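Oct 25, 2018

Varnish notebook, Mitbridge workshop, bench tops

Continuing from the page with the coffee stain. I write this also for the colleagues who will take over the oil tests when I am in Semiddale, so I try to put everything, also the boring parts.

Present state. We have 10 test boards, all beech, all cut from the same plank in September. Boards 1 to 6 have the Kanaujia oil. Boards 7 to 10 have the Fendine hard wax. Every board was sanded to the same grit and wiped with a cloth before the first coat. I did not use the vacuum on board 3, I forgot it, and you can feel small grains under the finger. Please do not use board 3 for any comparison of smoothness. For color it is still good.

The third coat of oil went on this morning. The room was 26 degrees, more warm than I like, because the heating can't be set lower on our side of the building. The oil became sticky very fast. On board 1 I waited too long before wiping and it left a shiny stripe near one end. I rubbed it with a little fresh oil on a white pad and most of the stripe went away, but in low light from the window it is still there. Boards 2, 4, 5 and 6 I wiped earlier and they look even.

The hard wax is slower and for me more pleasant to work with. It goes on thin, almost like nothing, and the first time I thought I had not put enough. I was wrong. On board 8 I added more and now board 8 is soft on the surface, my fingernail makes a mark. Board 7, with the thin layer, is hard after the same time. So the lesson is the old one from the tin: thin coats. I have read this sentence many times and still I did not follow it.

Scratch test. I pull the steel point over the board one time along the grain and one time across, with the same weight on top. Results so far, only for the boards that are dry enough:

Board 2: along the grain, a light line, can be rubbed out with oil. Across, a line that stays.
Board 4: same as board 2.
Board 7: along the grain, almost nothing. Across, a whitish line.
Board 9: along the grain, nothing I can feel. Across, whitish line again, more narrow.

The whitish line worries me more than the depth. A bench top will get scratches from the first day, this we can't prevent, and people accept a scratch if it has the same color as the wood. A white one they see from the door. Tomorrow I will warm board 9 with the hair dryer and see if the wax closes again.

Water test. A wet glass left on boards 5 and 10 for the length of lunch. Board 5 has a pale ring, board 10 has no ring. I will look at board 5 again in the morning, because sometimes such a ring disappears when the water leaves the wood. If not, I count it as failed.

About color. The oil makes beech more yellow, the wax leaves it nearly as it was. For the brown bench tops we must add pigment in both cases. I mixed a small cup of the oil with the dark pigment and tried it on an offcut, and the end grain drank much more of it than the top. The edge is now clearly darker than the face. I do not find this ugly, it gives the top a kind of border, but it must be a decision and not an accident. If we want the same tone everywhere, the edge has to be sanded finer than the top, or get one coat of clear oil before the color.
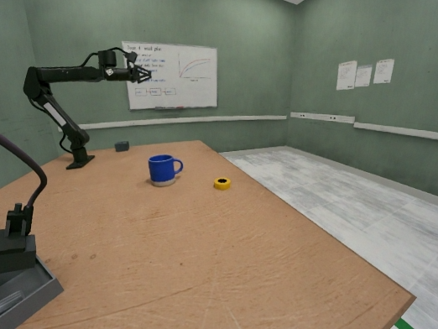 For the edge question I want to make two more offcuts, one with the finer sanding and one with the clear coat first, and put them side by side near the window. The pigment sinks to the bottom of the cup very quickly, so stir before every dip, also when you think you just did it.

Safety, again. The oily cloths go in the metal bucket with water and lid, outside. Today I found one folded on the shelf behind the sanding paper. A folded cloth with this oil can start to burn alone. I know everybody knows it.

To buy: white pads, one more tin of the Fendine, lint-free cloths, paper tape. The tape we have now pulls small fibers out of the beech.

To do next: hair dryer on board 9, look at the ring on board 5, fingernail on board 8 again, sand the two offcuts. Board 6 stays untouched as a reference, please don't put cups on it.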